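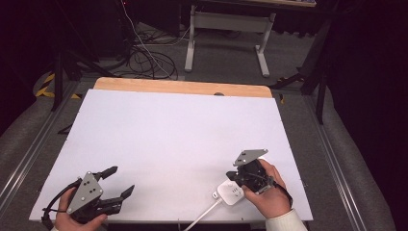 Pierina Valentini has directed the Vaughan Regional Archive for eleven years, and for most of that period the parish ledgers of the Trimau valley sat in a basement storeroom with one dehumidifier. The ledgers are now upstairs, cataloged and open to readers by appointment. She spoke with the Archive's newsletter about the move and what readers may expect when the reading room extends its hours in November.

The collection comprises 752 bound volumes, the earliest of them written in a mixture of Latin and local dialect. "We knew what we had in a general sense," Ms. Valentini said. "We did not know the order. Someone before my time shelved them by height." Re-sorting them by parish occupied two winters.

The work was led by Iolo Parri, senior conservator, who examined each binding before it was moved. He found 77 volumes in need of repair and set them aside. Most had split along the spine. A smaller group, from the parish of Skorken, had been rebound at some point with a glue that has since turned brittle. "Iolo wanted to take those apart entirely," Ms. Valentini said. "I asked him to wait until we had read them. We had a frank discussion – and we read them first."

The reading produced one surprise. Between the baptism entries of a single Skorken volume, a clerk had kept a record of grain prices, apparently for his own use. Xiomara Greenberg, who is preparing a study of rural markets, has transcribed nearly 800 of these notes. Ms. Valentini described them as the most requested pages in the building. "People come for their great-grandparents and stay for the price of barley," she said.

Asked about digital copies, she was cautious. The Archive intends to photograph the repaired volumes first, and no date has been set for the remainder. Readers who cannot travel may write to the inquiry desk, which will search up to 2 volumes per request without charge.

Pencils only are permitted in the reading room, and bags must be left in the lockers by the entrance. Ms. Valentini confirmed that the rule on coffee will not be reviewed. "I have been asked," she said. "I was asked again this morning."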